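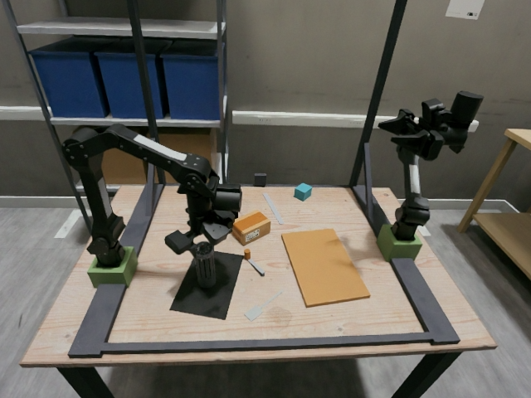 Por Wulan Nair

Relatório de progresso à Fundação Sitompul
Reabilitação da biblioteca de bairro Jodell, segunda fase

O presente relatório cobre o trabalho feito desde a entrega do anterior, em março, e segue a ordem do plano aprovado. As despesas estão no mapa anexo e não se repetem no texto, salvo onde houve desvio.

Catálogo

Foram catalogados 854 volumes, quase todos de literatura portuguesa e de história local. Ficaram por tratar 718, que estão em caixas na cave e incluem a doação da antiga escola primária. O programa de catalogação da Sistgate foi instalado com atraso e obrigou a refazer as primeiras fichas, porque os campos de cota não coincidiam com os nossos. O problema ficou resolvido com uma tabela de correspondências, que passa a ser usada em todas as entradas novas.

Os livros com sinais de humidade foram separados e estão a arejar no piso superior. Quatro deles não têm recuperação possível e propomos o abate. A lista segue com os anexos.

Obras

A cobertura está reparada e a caleira do lado norte foi substituída. A pintura da sala infantil ficou concluída. Falta a instalação sanitária acessível, que depende de um parecer pedido à câmara municipal e ainda sem resposta. Enquanto não chegar, o empreiteiro mantém o preço contratado. A rampa de entrada foi alargada, mas o corrimão ficou baixo e terá de ser corrigido sem custo para o projeto.
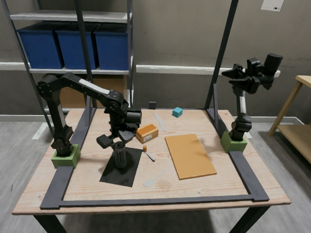

O mobiliário da sala de leitura é a rubrica em que mais nos afastámos do plano. A proposta inicial previa mesas escuras, de nogueira, e a Zivero apresentou uma alternativa mais barata com prazo de entrega mais curto. Os leitores mais velhos queixavam-se da falta de luz na sala, e o tom escuro não ajudava. Optámos pela madeira clara com o veio na horizontal, sobre chão cinzento e com a parede lisa atrás, como se vê na imagem. A poupança foi aplicada em candeeiros de leitura. As cadeiras antigas mantêm-se, depois de coladas e envernizadas.

Atividades

A hora do conto recomeçou com entrada livre e funciona na sala infantil, às 16h. O grupo de leitura de adultos tem mais de 20 inscritos e vai ser dividido em dois, um à tarde e outro depois do jantar. O empréstimo domiciliário continua suspenso até o catálogo estar completo, o que tem motivado reclamações no balcão. Estamos a estudar uma abertura parcial, limitada aos volumes já tratados.

Pedidos à fundação

Pedimos autorização para transferir para encadernação o saldo da rubrica de transportes, que não será gasto. Pedimos também que o prazo da catalogação seja prolongado até ao fim da terceira fase. As duas alterações não aumentam o valor total do apoio. O próximo relatório incluirá o parecer da câmara, se entretanto for emitido, e as contas finais da obra.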